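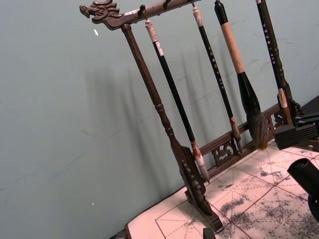 Brush rack from the wrist camera. Four brushes and one dragon.

Filed under: Threads / Robots / Data Collection
Georges Najjar
September 6, 2024

OK, a few people asked what I've been doing at work since July, so, a thread. Short version: I drive two robot arms around a calligraphy set all day and we save everything they do.

Longer version: the project is called Joo. We want a policy that can tidy a desk it has never met before, and tidying means getting small, thin, awkward things from one spot to another without wrecking them. So we need examples. Lots and lots of examples, done by hand (my hands), with the arms copying me.

Right now the desk is a calligraphy desk. Practice mat, brush rack, pen cup, markers. I have never written a single character of calligraphy in my life and I now have very strong opinions about brush racks.

The target for this setup is 200 good episodes. An episode is one go at one task, start to finish. We're at the stage where I dream about them.

Tasks in this batch: take a marker out of the cup and lay it on the mat. Put a marker back in the cup. Take a brush off its hook. Hang a brush back up. Guess which one of those makes me want to lie down on the floor.

It's hanging the brush. The hooks are tiny, the loops are tiny, and from the operator seat you're looking at both of them on a screen. A person does it by feel without thinking. I have no feel! I have a screen and a foot pedal!

My best run so far is 9 hang-ups in a row with no drops. Then I got cocky and missed the next four. All of those got saved too, by the way, with a "failed" tag on them.

People always ask why we keep the bad ones. A near miss where I back off and line up again is some of the most useful stuff we have. If the robot only ever sees perfect runs, it has no clue what to do the first time a loop slides past the hook. What we throw out is the mushy middle, where I'm wiggling around with no plan.

The wrist camera is the one I love. You get right in under the crossbar and the loops are big enough to aim at. It's also a terrible way to understand the room, because everything is tilted and you lose track of where the table is. The head view fixes that, and is useless for hooks. So the model gets both.
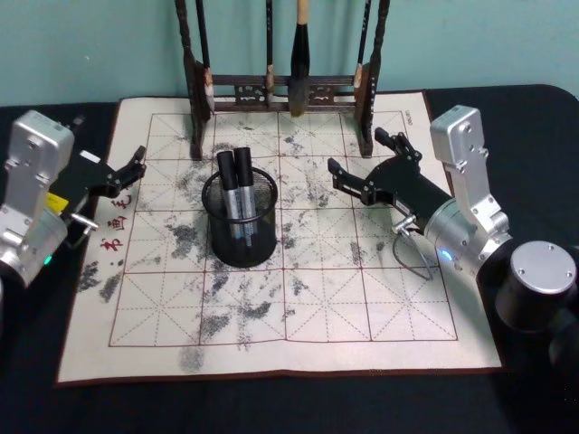 Head view of the same table. Markers in the cup, both grippers open.

That mesh cup was a surprise, as far as data goes. Black mesh on a pale mat sounds easy, right? Our depth readings on it were full of holes for most of a week. We've stopped trusting depth there and lean on the color cameras.

The mat is a pain in a nicer way. Red grid lines all over it, dashed lines inside the squares, blotches on top of that. An early version of the model kept reaching for a blotch like it was an object. Very sure of itself, too. Closed the gripper on nothing, lifted the nothing, carried it to the cup.

I was asked if we should swap in a plain clean mat. I voted no. Real desks have stuff on them. If it can't cope with smudges, I'd like to find out now while the stakes are one marker.

Between episodes I move things. Cup goes left, cup goes forward, rack gets turned a bit, markers lean a different way. This is the boring part and also the part that matters most. We learned it the hard way on the last batch at Cutdale, where I left a tray in one spot for 13 episodes because I was enjoying a podcast. The model learned the spot. Move the tray a hand's width and it went to where the tray used to be.

So now there's a little script that tells me where to put the cup before each go. It's called Torkerach, please don't ask, I didn't name it. It beeps if I start recording before I've confirmed the layout. I have been beeped at a lot.

Things I wish I'd known in July: do the hard task first, before lunch. Stop when your thumb gets tired, because the grip data goes twitchy before you notice it. Write the note for an episode right when it ends. "Weird but ok" means nothing to you two days later.

Also, pick one speed and stick to it. My early episodes are slow and careful, my later ones are zippy, and the first model trained on the mix sort of stuttered between the two. Someone at Zerklow had warned me about this and I nodded and did it anyway.

Somebody in replies wants to know if the robot will ever write with the brushes. Not in this batch! A soft tip pressing on cloth is a whole other problem and I'd want force sensing I trust more than what we've got. I'd love to try, though. Even one wobbly stroke.

Next up is handing a marker from the left arm to the right one in midair. I've tried it about 4 times just for fun and my success rate is not something I'm posting here.

Back to it, the cup has to go to the far corner and I can hear the beep coming.

Get new threads by email. You can unsubscribe at any time. We use cookies to remember your settings. Accept | Manage preferences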